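Receipt survey code rejected at Stirnance locations, guest can't finish survey or claim reward
Status: Solved

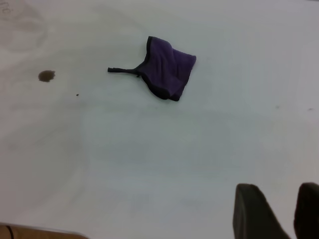

Purple cloth on the table

Opened by: guest support desk, Stirnance
Product: Drakeck Feedback, survey entry page

Hello again, and thank you for being so patient with us on the last one! We have another survey problem, and I'm going to put in everything I can think of, so please forgive the length.

Since the start of May we've been hearing from guests who type in the code at the bottom of their receipt and get "This code is not valid or has already been used." They haven't used it. Most of them are trying the same evening, with the receipt right in front of them, and they are (understandably) a bit put out, as they were looking forward to the free side dish coupon. So far we have 77 complaints in the inbox, nearly all from the Hikeck and Shiferaw restaurants.

What we've tried on our end:
Asked guests to leave out the dashes. No change.
Asked them to try a different browser, and then a phone instead of a computer. One lady got through on her phone, but her receipt was from a different restaurant, so I don't think that tells us much.
Typed in a code ourselves from a fresh Hikeck lunch receipt at 2:15 in the afternoon. Same message.
Typed in one from our downtown store. Went straight through to the first question.

Let me know if you need receipt scans, I have a whole folder of them.

Reply from Drakeck support
Thanks for all the detail, it really did save us time. Could you send two scans from Hikeck and two from a store that works? Please also tell us whether either restaurant has had new registers put in, or a software update on the old ones.

Reply from Stirnance
Scans attached. And yes, now that you mention it, both restaurants got new registers at the end of April! I hadn't put the two together at all.

Reply from Drakeck support
Found it. The new registers print a longer store number, with a zero in front, and our page was reading that zero as part of the date. The log shows 3,118 rejected attempts from those two stores, many of them the same guest trying over and over. We've changed the rule to accept both lengths. Please try a few codes when you have a minute.

Reply from Stirnance
Tried five from each restaurant and every one went through, coupon screen and all. One more thing, if I may. Some of the older receipts are past the seven-day limit now. Can those guests still get in?

Reply from Drakeck support
We've extended the limit to 30 days for those two stores only. It goes back to seven at the end of June. Closing this ticket, but reply here and it will open again.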